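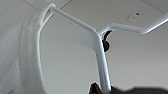
White pile garment and the white tubular hanger, left arm in at the collar.

Wurkholm workshop, garment bench
9th December

Carried on with the heavy pieces. The light cottons are finished and written up in the other book, so from now on it's only the thick white stuff from the Flolleo lot until the rail is empty.

Weighed the largest piece first, straight out of the bag: 1792 g on the bench scale. Belt included, pockets empty. Weighed it again after lunch and got the same reading, so the scale has settled down since it was moved off the shelf by the door. Put it back on the same spot on the bench every time please, there is tape marking it.

Main question for this batch is still how to get a thick collar onto a hanger without pulling the neck out of shape. With thin fabric you can go in from the hem or the neck and it makes little difference. With this pile it matters a lot. If both arms of the hanger go in together through the neck, the collar rolls outward and stays rolled, and you spend more time fixing it than you did hanging it up. One side first works better. Left arm in through the neck, slide it until the end finds the shoulder seam, let go, then bring the other front panel over the free arm. The collar then only has to open as wide as one arm.

What goes wrong with one side first: the piece wants to slide off the first arm while you're reaching for the second panel. The tubular hanger is smooth and the lining is smooth too. Holding the collar and the hanger together with one hand cures it, thumb on the collar roll and fingers behind the rod. Tried pinching only the fabric and lost it twice.

Hangers tried so far on the heavy pieces:

White tubular – easiest to get in, slides well past the pile. Shoulder line okay, a bit narrow for the largest size. Slips if you are careless on the first side.

Haberkorn wide shoulder – best shape once it's on. Hard to get through the neck, the ends catch the loops. One loop pulled on the grey sample, trimmed it, noted on the tag.

Wire – no. Bends at the ends and leaves a point in the shoulder that shows from across the room. Took them all off the rail and put them in the box under the sink so they don't creep back in.

Felt covered – grips so hard that the lining rides up with it. Possibly fine if you go in from the hem. Not tried yet.

Loading test on the tubular hanger: hung the largest piece and added the 500 g bag in each pocket. The arms bowed a little, you can see it if you sight along them against the window frame. Took the bags out and the bow went away as far as I can tell by eye. Left it hanging on the end hook with no extra load. Will check the shoulders tomorrow before anyone takes it down.

Rail height. The lower rail is at 86 cm and that is useless for these. The hems sit on the floor and pick up lint from the mat, and when the hem is resting on something you aren't testing the hanger at all. Everything long goes on the upper rail. The lower one is for jackets and for the folded trousers. I've written LONG on a strip of tape on the upper rail upright. If the strip gets in the way when sliding hangers along, move it lower, but leave it up.

Collar notes, since the Flolleo people asked for them separately:

The collar holds its roll better if you set it before the second side goes on. Run a hand down the roll from the back of the neck to the chest with the fabric hanging free. After the second side is on there is tension across the back and the roll flattens near the top.

Check the lining at the neck. It peeks out when the hanger arm goes in under it instead of below it. Easy to miss on white. Push it back with two fingers before sliding the arm to the shoulder, it won't go back afterwards without taking the hanger out again.

Don't brush the pile while it's on the hanger. I did one sleeve that way and the sleeve swings and the nap ends up going in two directions. Lay it flat on the table, brush down, then hang.

Lint. Everything in this room that is black now has white on it. Clean the bench before the dark coats come out of the cupboard, and clean the chair too. The roller is nearly used up. More are on the supply list together with tags and the small safety pins.

The Sterora folding boards came back with the corners sanded. Much better, they no longer snag. Used one for the flat pieces and got a clean stack, though the stack leans as soon as it gets tall because the pile compresses unevenly. Kept the stacks short and alternated the collar ends. There's no point pressing down on them, they just come back up.

Shelf space is the bigger problem. Folded, one heavy piece takes up the room of three or four of the cottons. If we fold all of them we need the whole of the lower shelving, and the boxes from April are still standing there. Somebody needs to decide about those boxes. My vote is to hang everything with a collar and fold only the plain ones.

Tag numbering: I've been writing the tag on the hanger neck, and that was a mistake, the hangers get swapped between tests. From tag 31 onward the tag is pinned to the inside of the belt loop. The earlier ones I'll move over when I next have them down. Until then, check the tag against the size label before you write anything in the table.

Also the hook on the short end of the upper rail has a rough spot on top. Hangers stop there instead of sliding. Filed it a bit, still not right. Needs emery paper.

To do next:

Largest piece, look at the shoulders and collar, then take down.
Felt covered hanger, in from the hem.
Haberkorn again with a cloth over the ends to see if the loops still catch.
Repeat the one-side-first method left handed.
Move old tags.
Vacuum the mat.

Rest of the Flolleo bags are under the bench, still tied, smallest sizes on top. Leave the dark coats in the cupboard until the mat is done.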